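Filed under: Workshop & Bench > Surfaces and Oddments
Last updated: Tue 25 March

Rivby marble-look bench board, two months of leaning on it

I bought the Rivby board because my old bench top had reached the stage where you could read its history by touch. It cost 169, which is a lot for something whose main job is to be flat. Zundlow do a plain grey one for less, but it was out of stock all through February, so marble it was. 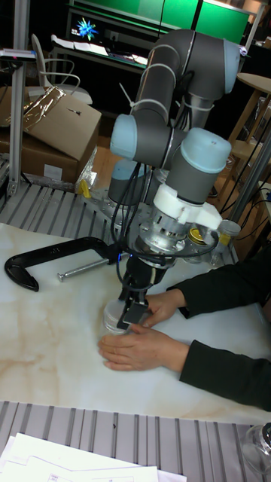
The veining is faint, a sort of weak-tea beige, and I have stopped noticing it. Small clear parts are another matter. Put a clear plastic cup on it and you spend a while patting about for the rim. A darker board would be kinder, though it would also show every crumb.

Setting up took roughly 18 minutes, most of them spent peeling off film. Mine sits straight on slotted aluminium and hasn't rocked yet. There are no fixing holes and no instructions, unless you count a leaflet in which Rivby congratulates you.
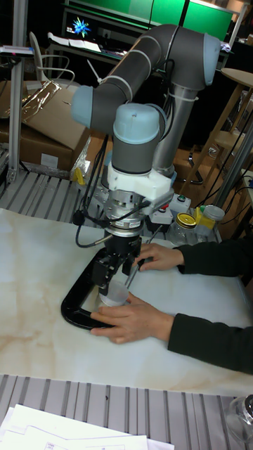
Cleaning and glare

Ink comes off with a damp cloth. Glue comes off with a damp cloth and some language. The finish is glossy, so the lamp follows you about – I moved mine twice and then gave up and moved my stool.

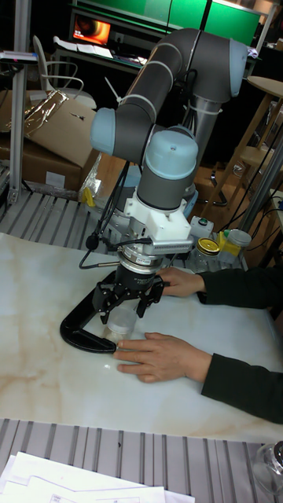

Clear cup on the board, with a small bright reflection by the lower hand.

It's also pleasant to rest a hand on, which I hadn't expected to care about. The edges could be softer. I'd give it four out of five, and the leaflet none.

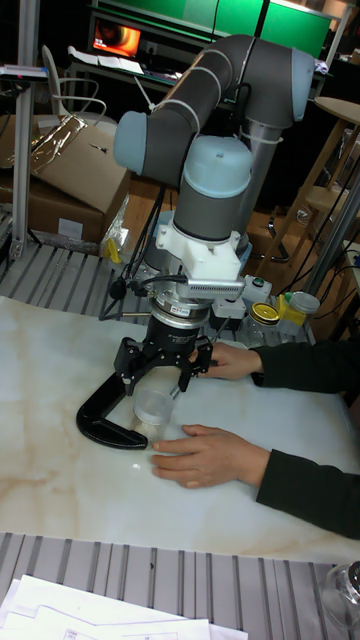 Cedville Sheds writes: I had the same board and sent it back over the shine. The Arrieta matt one is duller in every sense, but I can see what I'm doing after tea.

Comments (2)
Contact us | Back to top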